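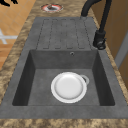 Sink, gray, with the ribbed drainboard at the far end.

February, logger bench, started writing this up after lunch

OK so the Ziltmont level record. I've been putting this off and Erhan has been very patient, so today was the day.

Quick recap for anyone reading who wasn't on the last call (Feng-yi, I think you missed it?). The pressure logger at the Ziltmont reservoir outlet shows the water dropping all through the cold spell, a nice slow slide, and then jumping back up in a single step one morning when nothing was released and it hadn't rained. The staff gauge readings Krum wrote down over the same stretch hardly move. So either Krum is misreading a painted board, which I don't believe for a second, or the logger is telling us stories.

My money was on the air pressure correction. These loggers sit under water and feel the water plus the air on top of it, and we take the air part off afterward using the second logger, the one that hangs in the pump house. If the pump house one goes funny, the reservoir appears to go up and down with the weather. I was so sure of this that I told Intan I'd have it done by coffee. Ha.

Bench test first. Pulled both loggers, let them sit in the same room overnight with the lids off, and compared. They agree! Really well, in fact, better than when they were new if I'm reading the old calibration sheet right (it's in Chun-yin's handwriting, the one with the coffee ring on it, in the blue folder and NOT in the calibration folder, please can we move it). So the air logger is fine. Annoying.

Then the column test. For those who haven't used it, that's the tall clear pipe bolted to the back wall, the one with the tape measure glued on. Fill it, drop the logger to a known depth, wait, read, pull it up a bit, wait, read again. I did it going down and then coming back up because I wanted to see if it was sticky. Depths up to 200 cm. I gave it 30 minutes at each stop, which is longer than the procedure says, but I had emails to write anyway and the water in that pipe takes forever to settle to room temperature.

Going down: lovely straight line.
Coming up: also a straight line, but not the same one. It reads high on the way up and stays high, then creeps back toward where it should be if you leave it alone.

I ran it again after a sandwich and got the same thing, so now I'm excited. A sensor that reads high after it's been deep and then relaxes slowly would look a lot like a reservoir that's slowly going down! Which doesn't explain the jump, I know, I'm getting there.

Took the nose cap off to look at the little port. There was silt in it. Very fine stuff, pale, packed in behind the mesh like toothpaste. I should have looked there first, before any of the bench testing, and I'm writing that down so that next time I do. Krum mentioned in his field notes that the outlet channel had gone cloudy after the bank slumped on the Zima side, and I read that and nodded and did nothing with it.

So here's what I think happened. Silt gets into the cap and partly blocks the port. The water outside changes and the inside only finds out slowly. It got cold, the mud stiffened up or froze or whatever mud does, and the pressure inside drifted off on its own. Then something let go, the port opened, and the reading snapped back to the truth in one step. The jump was the logger getting better, and the slow slide was the bad part. We'd been staring at the wrong end of it.

Caveat: I can't prove the freezing part from a pipe in a warm room. Erhan asked if we could put the column in the cold store and I said I'd think about it, by which I meant no, but now I am thinking about it. The bracket would have to come off the wall. Anyone who remembers how that bracket went ON the wall will understand my hesitation.

Cleaned the port (soft brush, rinse, no compressed air, you'll blow the diaphragm and then you'll be buying me a new logger), put the cap back, repeated the column. Down and up now sit on top of each other. I did a small dance. Saved the files as ziltmont_col_before and ziltmont_col_after in the shared folder, along with the plot. The plot has the colors the wrong way around compared with the last report, sorry, I'll fix it when I do the clean version.

What this means for the record. I don't want to just delete the cold spell. People downstream are asking whether the reservoir was drawn down while the fish were in the outlet pool, and if we hand over a graph with a hole in it exactly where everyone wants to look, we'll never hear the end of it. Intan says, and I agree, that we should show the raw line, mark the stretch as suspect, and put Krum's staff gauge readings on the same plot as dots. The dots are boring and flat and they're the best evidence we've got. Anybody can see that they don't follow the slide.

I do NOT want to "correct" the slide by bending it until it hits the dots. I know the software has a button for it. It's a tempting button. But we don't know that the error grew in a straight line, and if the port was opening and closing in between we'd be making up a nice smooth history for a bit of water that may have done something else. Chun-yin felt differently when we talked about it on the stairs, and made a fair point that the monthly totals need some number in them. Could we carry the staff gauge values across for the totals and say so in the notes? Chun-yin to have a think.

Ruiz-Ortega also want the outlet flow, and the flow is worked out from the level, so that's suspect for the same stretch. The flow is more sensitive than the level is, too, because of the shape of the weir, so a small error in level turns into a silly error in flow when the water's low. I've sent them a short message saying please don't use the provisional figures yet. Got a thumbs-up back, which I'm choosing to take as a yes.

Other bits from today while I remember:

The Vusside logger uses the same cap. Same mesh, same port, and it's in muddier water. I haven't seen anything odd in that record but then I wasn't looking for it, and a slow drift is exactly the kind of thing you miss when you only look at a week at a time. Feng-yi, could you put the Vusside level next to the staff readings and see if they wander apart? Whenever you get a minute. If the cap's clean I'll be delighted and also slightly confused.

I'd like 2 spare caps in the field box from now on so that whoever is out there can swap the whole cap and bring the dirty one back here. Cleaning a port with cold fingers on a slippery outlet wall is asking to watch it roll into the water. Krum says he's done it. Krum also says he's lost one, so.

Field sheet needs a new line for "cap looked at, silt yes/no". I'd put it right under the battery line, everyone fills in the battery line. Also a line for the staff gauge reading before AND after pulling the logger. Sometimes it's only been written once and then I can't tell which it was.

Clock check: the reservoir logger had drifted 30 seconds against the lab clock since it was last set. Not enough to matter for any of this. Reset it anyway.

Battery was fine. The O-ring looked tired, a bit flat on one side, so I swapped it and put a smear of the silicone grease on the new one. We're nearly out of the grease. There is a second tube in the drawer marked grease but it's the wrong sort, it's for bearings, don't be fooled by it like I was last spring.

Asked Erhan whether we have any photos of the outlet wall from before the bank slumped. He thinks there's a set on the old laptop. I'd love to know how high the mud was against the stilling pipe back then, because if the pipe's feet are buried now, a clean port won't save us, the whole thing will be sitting in soup. In that case the pipe wants raising, or moving over to the other side of the gate where the current keeps things swept. Raising is easier. Moving means a new survey of the zero, and the level is back at the bottom of the cupboard behind the waders.

Logger is back in its case with the new O-ring, restarted and recording, ready for Krum to take out on the next run. The case is on the shelf by the door with a green tag on it. Column is drained but the pipe still has a ring of pale gunk around the bottom that I'll scrub in the morning. Please don't use it before I've done that.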